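3.2 Ink, tray and working surface

The stamping of paper forms is still a common task in small offices, and in the Willside survey it was the second most frequent manual operation after sorting of envelopes. Of the 2,225 forms that were collected from the Halasbridge and Ollthorpe counters, 380 were rejected at the first reading because the impression was too pale, doubled, or surrounded by smears. We therefore considered it necessary to describe the inking arrangement in more detail than is usual in the literature.

Commercial felt pads give an even colour at the beginning, but their behaviour changes as the felt dries, and this change is difficult to control between sessions. For this reason we followed the practice of the Ollthorpe counter, where the ink is spread directly on the floor of a shallow metal tin. The tray used in our work has rounded corners and a raised rim (Figure 2). The ink lies as a thin patch in the centre, and the face of the stamp is lowered on it without sliding. When the stamp is moved sideways during the contact, the ink collects on one side of the face and the impression becomes heavier on that side.

Red was preferred to blue and black. On a white tabletop even small specks of red remain visible, so the spread of ink outside the tray can be judged by eye after each session. This was helpful for comparing the habits of the two counters — at Halasbridge the stamps are commonly laid down on their side between two forms, while at Ollthorpe they are stood on a separate saucer.

Figure 2. A red stamp and the metal tray with red ink on the white tabletop.

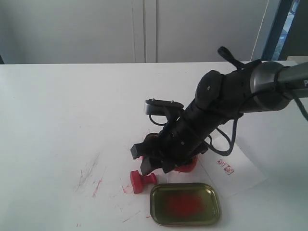 The quantity of ink was the parameter which caused the most disagreement between the readers. Too much ink fills the fine lines of the design, and too little leaves the centre of the impression empty. Following Correa, we graded each impression twice, once directly after stamping and once the next morning, and the lower grade was kept. The paper was taken from the same stock in all sessions, so its absorption is not treated as a variable in the present section.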